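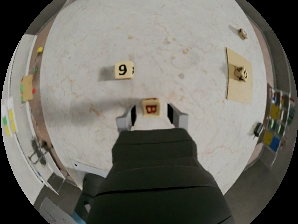

B block in the grip, 9 still waiting its turn.

Quick one tonight, been fighting the wrist view on the Stirnley cell since June and want this written down before I forget it. Mostly for me.

The sim arm kept grabbing blocks off center. Only a little, but enough that a corner would catch a pad and the whole thing would twist. I blamed the Rostatell config first (wrong), then the friction values (also wrong, and there goes a whole evening). Turned out the lens offset was stale. I'd moved the camera mount on the model 6 mm and never touched the calibration file. Sigh.

So, fix:

Open the fingers all the way. Park the arm, wait for it to settle. Load the cal file, zero the old offset, save, THEN restart the viewer. Skip the restart and it happily runs the old numbers. Ask me how I know.
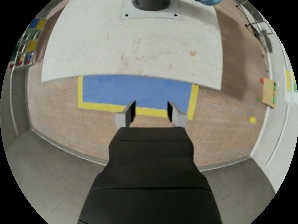 Fingers open, nothing between them. I do the zeroing in this pose now.

After that, 40 grabs, same block, slow speed. Then 200 at normal speed while I made dinner. I log finger gap and wrist angle for each and just look for anything that drifts. Don't bother with the force plot, its noise at this scale.

Also changed the close speed down to 30 percent for the last bit of travel. Felham setup has it at full and I copied that over without thinking – different pads, different cell, bad idea. 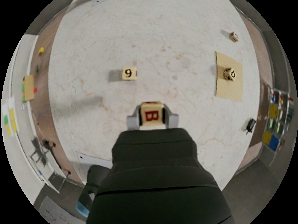
Grip check is the part I used to skip. Now I stop with the block held and look before the arm goes anywhere. Both fingers on the sides, letter readable, fine, carry on. With the B up like that I can tell pretty fast if the block has rolled in the grip, a plain cube tells you nothing. I leave the one on the cardboard square alone untill the B is right, then move on to it.

Still to do: the Skjelbred profile needs the same offset fix, and my backup script is saving the cal file to the wrong folder. Again. Probably this weekend if I get time – will post the numbers when I have them.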